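Ski wax

Ski wax is one of those subjects I meant to cover in a paragraph, and then it grew.

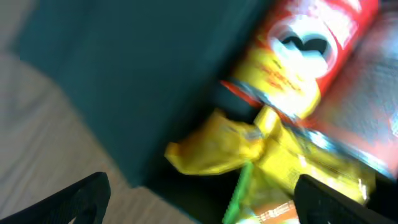

A teal box and a red can.

So what is it? Wax is anything rubbed, melted or sprayed onto the base of a ski to change how it behaves on snow. There are two families, and they do opposite jobs. Glide wax helps the ski slide. Grip wax (my grandad just called it kick) goes under the foot of a classic cross-country ski and bites into the snow when you press down.

Types of glide wax

Hard blocks are ironed on, left to cool, scraped and brushed. Liquids and pastes are quicker but wear off sooner — fine for an afternoon at Elcombe, less fun on a long tour. Blocks are sold by temperature, and colder snow wants a harder wax. Dennis Gachanja, who taught me to do my own bases, used 7 colours and labelled every one in marker pen. I get by with three!

Grip wax and klister

Klister is the sticky stuff in a tube, made for icy or refrozen tracks. It gets on gloves, car seats and once, in my case, a sandwich. Put it on thin and keep it inside the wax pocket, the arched bit of the ski that only touches the snow when you push.

How often to wax

Opinions differ wildly. Ebenezer Agbeko at the Tretent ski club says every 64 kilometres, and he does keep a notebook. I wait until the base looks pale and dry along the edges, then do it that evening.

Storage

In May I iron on a thick coat and leave it unscraped until the first snow.

See also: Base structure, Skins, Edge tuning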